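Visita às casas-modelo de Hedham: uma manhã de portas abertas

O convite dizia dez horas. Às dez em ponto havia fila à porta da casa-modelo e um senhor a distribuir protetores de plástico para os sapatos, todos de tamanho único, ou seja, o dele. A promotora chama-se Onberg, o bairro chama-se Hedham, e a brochura chama "lago" a uma bacia de retenção de águas pluviais com dois patos muito convencidos.

Fomos recebidos por Eskil Nygård, o comercial, que tem o dom de dizer "luminoso" à entrada de cada divisão, incluindo a despensa. A casa é boa, reconheço. Tem 83 metros quadrados no piso de baixo, pé-direito generoso e uma escada que não range, coisa que testei três vezes perante o olhar paciente da família que vinha atrás. A cozinha abre para a sala, como agora abrem todas, para que as visitas possam acompanhar de perto o refogado.

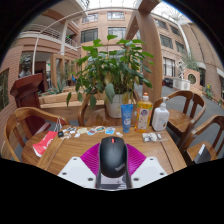
Rato preto com roda vermelha, sobre o tampo de madeira.

O quarto mais pequeno é apresentado como "escritório ou quarto de bebé". Medi-o a passo e desejo felicidades ao bebé. Em compensação, o roupeiro do quarto principal daria um T0 decente em qualquer centro de cidade, e Nygård confessou que há quem pergunte se pode ser arrendado à parte. Penso que estava a brincar.

Os acabamentos vêm em dois pacotes. O Visik é o que está incluído no preço; o Sjögren é o que está instalado na casa-modelo. Convém perguntar sempre, divisão a divisão, em qual dos dois estamos a pisar. Torneiras: Sjögren. Puxadores: Sjögren. O interruptor da garagem, finalmente, era Visik. 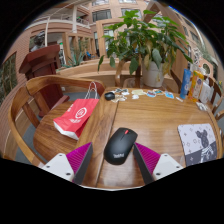

Perguntei pelas despesas de condomínio e fui encaminhado para Roald Midtbø, que estava no jardim a explicar a rega automática a um casal molhado até aos joelhos. São 90 euros por mês e cobrem os espaços verdes, a iluminação e, suponho, os patos. O lote maior que resta tem 1.098 metros quadrados, fica na esquina e apanha sol à tarde. Apanha também a futura rotunda, que na maqueta aparece coberta por uma árvore de esponja.

Os caminhos pedonais já estão abertos e são agradáveis, embora o do lado norte acabe de repente numa vedação. A segunda fase arranca em setembro. Saí com uma caneta, a planta dobrada ao contrário e os protetores ainda calçados, e só dei por eles no carro.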